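Dorner Supper Club — Questions We Keep Getting

Is the barbecue really smoked for as long as the menu claims?
I asked the same thing before I wrote for them. The brisket goes on the night before at 165 degrees, and I've seen the log. Whether you can taste the last 2 hours is another matter.

Why did Graham Treloar leave the Rimotberg kitchen?
He says he wanted fewer seats. Restaurant people say that a lot. The new room holds about 400 fewer pounds of equipment, and the menu is shorter.

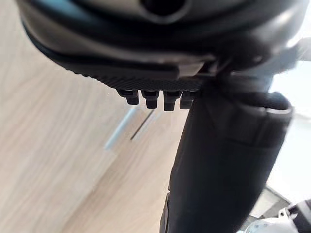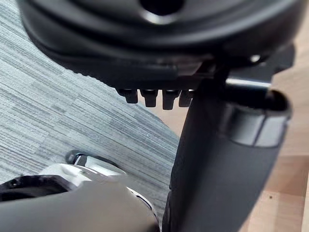
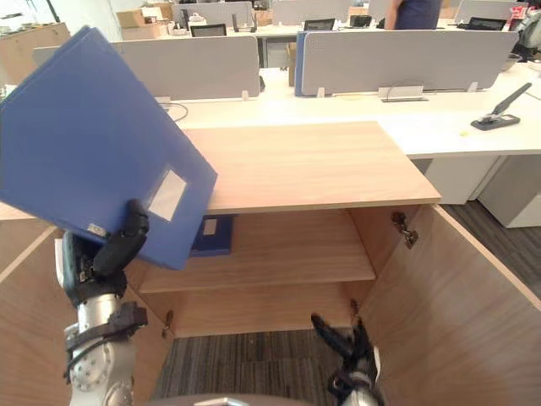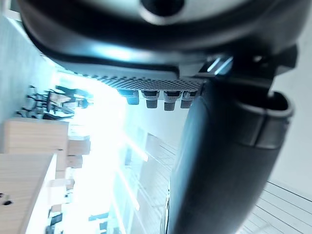

Is the "secret" rub worth buying?
It tastes like paprika, salt and brown sugar to me — you may own all three. Buy it if you like the jar.

Can I get a table without booking?
In April, maybe. Doors open at 7 and the website says walk-ins are welcome, but I'd call first.

Do you cater?
Yes, though ask for the delivery fee in writing.

Contact Dorner Supper Club | © All rights reserved | Back to top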